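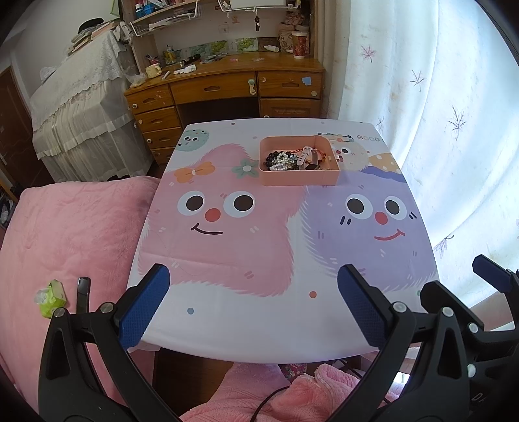
Bisbridge talk, part 2: the stuck grip

Fault 2122 came up on the Hemesow jewellery sort in July. The left finger stayed closed after the release command and dragged a strand off the table.

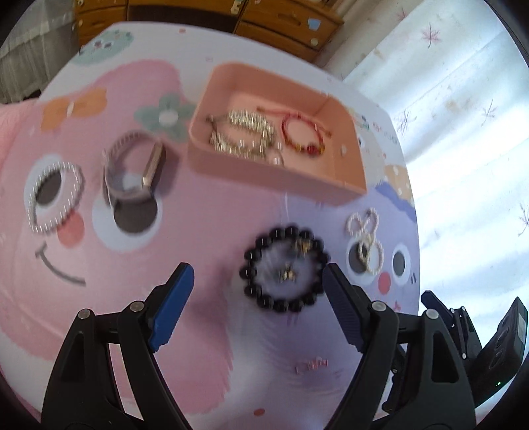
Black bead bracelet between the open finger pads.

Force limit was 70. We dropped it to 40 and the fault still came back, 7 times in one afternoon. Cause was a worn pivot.

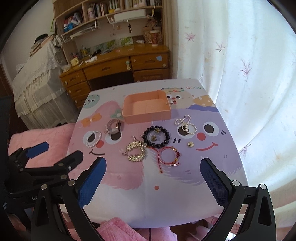 Stop button wasn't in reach either. Fix that first. Then questions.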